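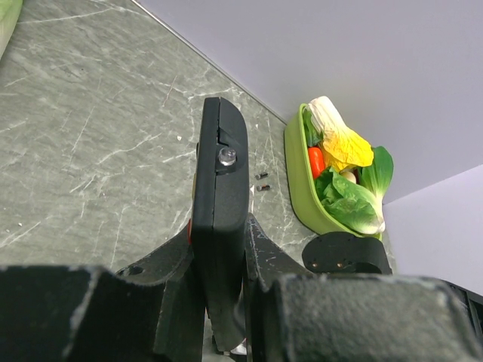 STIVSTEAD, May 17, 2025 – The Stivstead Household Buyers' League is asking shoppers to hold off on paying extra for "self-cleaning" kitchen countertops until the companies selling them can show what the words mean.

The League spent the winter reading the sales material for two coated countertop lines now carried by local kitchen showrooms, Lukotow and Triltach. Both are sold at a markup over the same slab without the coating. For a mid-size kitchen, the League was quoted an extra $800 for Lukotow and $700 for Triltach, installation not included. Neither quote came with a test report.

"We asked a simple question, which was what happens to a spill if you leave it there," said Nima Salehi, who led the review. "The first answer was that you shouldn't leave it there. I have a countertop at home that works the same way."

The League wrote to both sellers in January asking for the testing behind their claims. Lukotow sent a color brochure and a care guide. The care guide tells owners to wipe the surface daily with warm water and mild soap. Triltach replied that its testing was done in-house and could not be shared, and offered the League a showroom visit instead.

League members took up the offer. They were shown a drop of water beading on a sample tile. Any waxed surface will do that for a while, and the showroom staff could not say how long the effect lasts on a counter that people cook on. The written warranty on the coating runs nine months. The slab underneath is covered for much longer, with or without the coating.

The League also has doubts about the customer survey both showrooms hand out, which reports that owners "spend less time cleaning." The survey was answered by 54 people. It does not say how they were picked, whether they paid full price, or what they had in their kitchens before. A person who has just replaced a stained, chipped counter with a new one is likely to find it easier to clean whatever has been sprayed on top.

Genji Yokoyama, a retired tile setter who advises the League on home repair, said he has no quarrel with coatings in general. "A sealer on stone is worth having, and you can put it on yourself on a Saturday if you read the can," he said. "What I object to is the price, and the word 'self.'"

The League is not accusing either company of breaking the law. It may be that one or both of the coatings do something useful. Nothing supplied so far shows it.

Shoppers who are being offered a coated countertop are advised to:

Ask for the coating to be listed as a separate line on the quote.
Get the cleaning claims in writing, with the name of whoever did the testing.
Read the care guide before signing. If it calls for daily wiping, plan on daily wiping.
Check whether using an ordinary kitchen cleaner voids the warranty. On one of the two lines it does.

A longer write-up, with copies of the letters, can be picked up at the League's office in the Safavi Building during open hours. Both companies have been invited to respond, and any test results they send will be added in full.

Owners of coated countertops who are willing to talk about how theirs has held up, good or bad, may contact Mitra Amini at the League office.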